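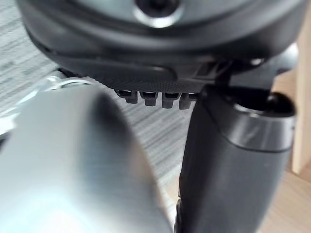 Facundo Maldonado
Records and Data Officer, Hunham Parish Archive

Hunham Allotment Registers: README

Version 2 of the dataset. Please read the section on known gaps before using the rent figures.

Summary

The Hunham Allotment Registers are a set of transcribed rent books, waiting lists and plot plans kept by the allotment societies of Hunham and the neighbouring village of Kostdale. The original volumes are held in the parish archive. The transcription was begun by Lautaro Paredes, who also drew up the spelling rules given below, and was completed under the present officer.

The dataset is intended for local and family historians, and for anyone with an interest in how shared growing land was let and managed. It may be used freely for private study and teaching. Those wishing to reprint long passages should write to the archive first.

Contents

plots.csv -- one row for each plot, with its number, site and stated size
tenancies.csv -- one row for each tenancy, with start and end year where known
rents.csv -- payments as entered by the society secretary
waiting.csv -- names on the waiting list, Hunham site only
notes.txt -- remarks copied from the margins of the registers

The material is drawn from 17 bound volumes, of which 13 relate to Hunham and the remainder to Kostdale. All files are saved as plain text in UTF-8. Fields are separated by commas, and any field containing a comma is placed in double quotation marks.

Transcription rules

Surnames are given as written, even where the same person appears under several spellings. A second column, name_std, offers a standard form for searching and should not be quoted as evidence. Words that could not be read are marked [illegible]. Doubtful readings are followed by a question mark in square brackets.

Rents are entered in the money of the time and have not been converted. Plot sizes are in rods (sometimes called poles or perches in the registers) and are left unchanged. Where a plot was divided, each half carries the original number with the letter a or b.

Known gaps

The Kostdale rent book for the final years of that site is missing. Some 5 pages of the earliest Hunham volume are damaged by damp, and the rents on them are incomplete. Rents fell due each November, but the secretaries did not always enter late payments. A blank in the column named paid therefore does not show that a tenant failed to pay.

The strip known as Quiroga, beside the railway, was let privately before it passed to the Hunham society. Its earlier tenants do not appear.

Personal information

Entries for persons who may still be living have been withheld from all files. Requests to remove or correct an entry will be considered by the archive and answered in writing.

Changes since version 1

Duplicate rows in tenancies.csv have been removed. The field named site now uses full names in place of initials. Margin notes, formerly mixed with the rents, have a file of their own.

Citation

Hunham Parish Archive, Hunham Allotment Registers, version 2. Please add the name of the file and the volume number of any entry quoted.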